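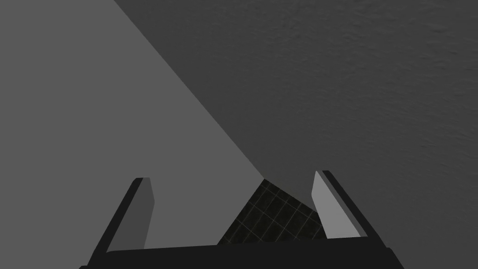 Computer-rendered view from behind a parallel gripper, looking between the fingers

Kistano is a software package for planning and checking the movements of two-armed robots in simulation. It joins a motion planner, a renderer and a set of perception checks under a single scheduler, and is used mainly to test control programs before they are run on a machine. The package is developed by Drastmont and distributed as source code. It is written in C++ with a Python interface.

Overview

A Kistano session consists of a world file, a robot file and a task script. The world file lists fixed surfaces, movable bodies and lights. The robot file gives joint limits, link shapes and the mounting points of any simulated cameras. The task script names the goals to be reached and the order in which they may be tried.

During a run the scheduler calls each part of the package in turn. The planner proposes a path, the collision checker accepts or rejects it, and the renderer draws the result from every camera named in the robot file. Rendered views are passed to the perception module at the same rate as joint readings, so that a control program receives both from the same point in simulated time. Earlier versions drew the views on a separate clock, and a fast wrist movement could leave the picture several steps behind the arm.

Wrist views

Cameras fixed to the wrist move with the hand, and the gripper keeps the same place in their view while the background turns. The perception module relies on this. It stores a mask of the palm and fingers for each finger opening and removes the masked area before searching for objects. Masks are made when the robot file is loaded and must be rebuilt if the camera mounting is changed. 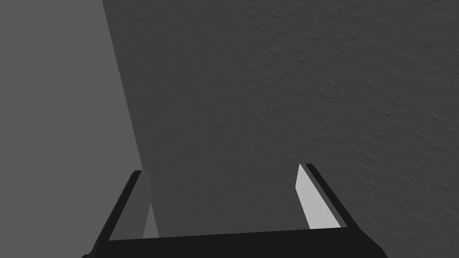
Large plain surfaces are a known difficulty. Where a view holds few corners or edges, the estimate of camera movement drifts, and the module falls back on joint readings alone. The fallback is recorded in the run log as a "low texture" event. A run with more than 38 such events is marked as unreliable, although the limit can be altered in the task script. Surface relief can be added to walls in the world file to reduce the effect, at some cost in drawing time.

Scene variation

World files may contain variation blocks, which replace the colour, pattern or relief of a surface each time the scene is loaded. Tiles, boards and plain paint are supplied with the package. The blocks were introduced to discourage control programs from depending on a single appearance, and they change no collision shapes. A seed number is written to the log so that a given appearance can be loaded again.

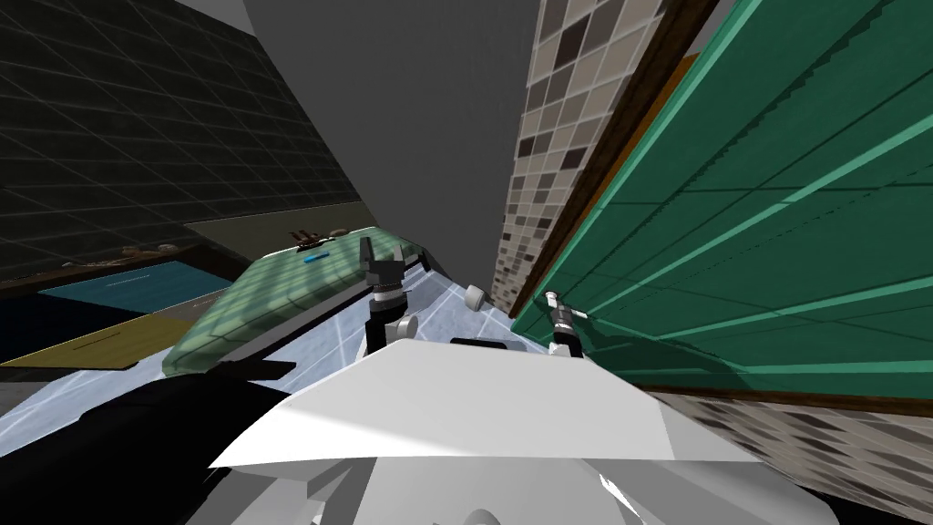 Planning for both arms is handled as one problem. The planner treats the joints of the left and right arms as a single chain with a shared base, then divides the finished path between two controllers. Body-mounted cameras are useful at this stage, as they can hold both grippers in one view together with the upper parts of the robot itself. The white body shell and the dark arm parts in such a view hide a good deal of the floor, and the planner's visibility test counts the hidden region as unknown. A thin object lying on a counter, such as a blue stick on green tiles, may be in plain sight of the body camera and still occupy too few pixels for a stable estimate of its angle. In these cases the scheduler asks for a wrist view before a grasp is planned.

The body camera may be tilted by any amount. Upright is taken from the base frame in the robot file, and the perception module makes no attempt to find it from the walls or floor.

Shadows and lighting

Shadows are computed from the lights in the world file and may be switched off. With shadows on, a sharp boundary between lit and shaded floor can be mistaken for the edge of a flat object.
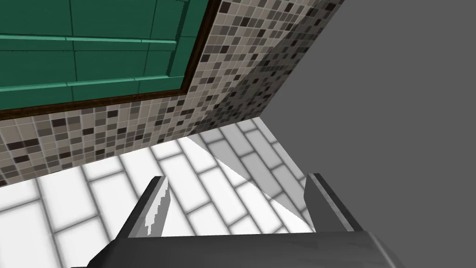
Version 6 added a shadow test, in which each candidate edge is compared with the known position of the lights. The test works only in simulation, where those positions are given, and it is left out of builds meant for real machines.

Releases

Version 6 was released on 30th December and a corrective update followed in April. The update repaired a fault in the mask store that caused finger masks to be applied to the wrong arm after a restart. Version 11 is the current release and supports up to 44 joints in a single chain.

Related software

Sandhu is a log viewer for Kistano runs. Mondumia, an editor for world files, is also maintained by Drastmont and uses the same file format.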